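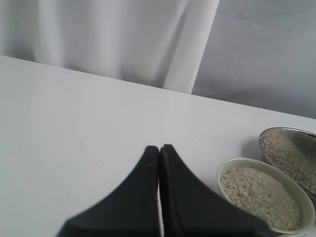

A buyer in Rirkville wrote that the small bowl was the one she kept reaching for, and that she would have liked to order it without the dish. Both pieces can now be bought separately or as the Lornska set.

The Lornska set is made for dry goods on the counter or the table: rice, lentils, salt, sugar, small beans. It has one small bowl and one shallow dish. The bowl is white, round and smooth on the outside, and goes with most plain tableware. It is sold without a lid. 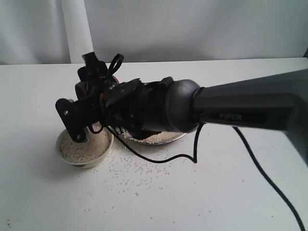

Small bowl, white, shown with rice.

Wash both pieces by hand in warm water before first use and dry them fully before putting rice or salt in. Do not use the dish in a microwave. Replacement bowls come from the same stock as the sets. 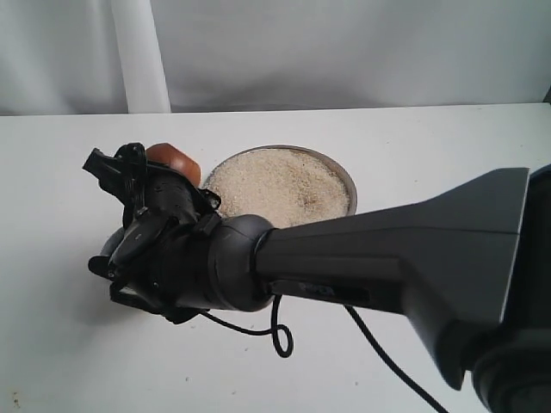

Sorting rice is easier in a wide piece than in a deep one, and many customers buy the dish for that alone. You spread the grains, pick out what you don't want and tip the rest into the pot. The dish is metal with a thin silver-gray rim, and uncooked rice can come nearly up to it, with a slight mound in the middle. For sorting, use less.

Trade orders: 20 sets per carton, minimum order 5 cartons. Clunow stock as of 2023-08-10: 3,962 sets. Orders from Štěpánek shops ship from Clunow. Single pieces can be returned unused within 20 days.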